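Sleep & Home Environment | Working papers

January
Leandro Quiroga and Oriana Ocampo

4. What the bedding diaries can and can't tell us

The claim that heavier bedding improves sleep turns up in shop leaflets, in magazine columns and, more often than we'd like, in papers that cite one another in a circle. We went into the Kurkholm diaries expecting to find at least a small effect. We are no longer sure there was anything to find.

Of the 47 households that agreed to keep a diary, 26 filled in every night of the 14-night period. The rest left gaps, and the gaps were not spread evenly. People skipped the mornings after late nights, which are the mornings we most needed. Earlier work at Hullia dealt with the same trouble by carrying the last rating forward. We think that was a mistake, as it fills bad nights with the scores of good ones, and we have left our gaps empty.

Ratings ran from 0 to 100, with a higher number meaning better sleep. On their face, people who described their top cover as "heavy" scored their nights higher than people who called it "light". But the labels were their own. When Ocampo visited a handful of homes to compare covers with diary entries, two that felt much the same in the hand had been given opposite labels. One respondent had changed her answer from light to heavy halfway through, with the same cover still on the bed – she had turned the heating down.

Room temperature is the obvious rival explanation, and the diaries treat it poorly. We asked for a reading at bedtime and none on waking. A bedroom that gets early sun may be quite a different place by seven, and a rating written at breakfast will take that in whether the sleeper knows it or not.

Colour and finish were recorded only because the Bălan questionnaire, which we borrowed, had a box for them. We found no pattern there and would distrust one if we had. Quilted covers such as the one in Figure 3 were usually put down as "medium", a word that seems to have meant "I haven't thought about it". 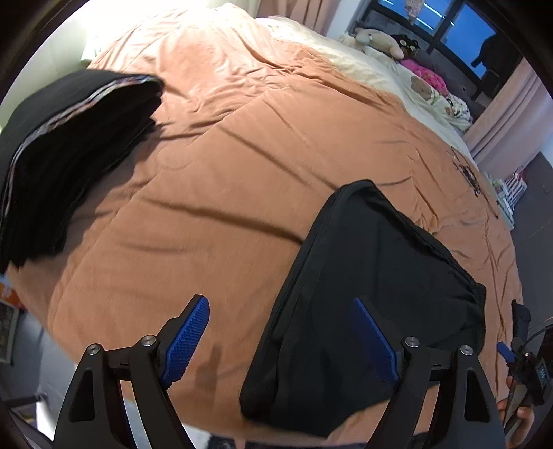 Figure 3. Quilted comforter in a peach-orange shade, with creases and stitching lines.

None of this shows that weight has no effect. It shows that a diary of this kind can't separate weight from warmth, or either of them from habit. The Rinow group has proposed weighing each cover on a kitchen scale before the first night, and we'd support that, though it won't help with people who kick the cover off at three in the morning and don't remember doing it.

Related items
Bedroom temperature and the morning rating
Missing nights: a note on the Hullia method
The Bălan questionnaire, revised wording
Pillow height and neck complaints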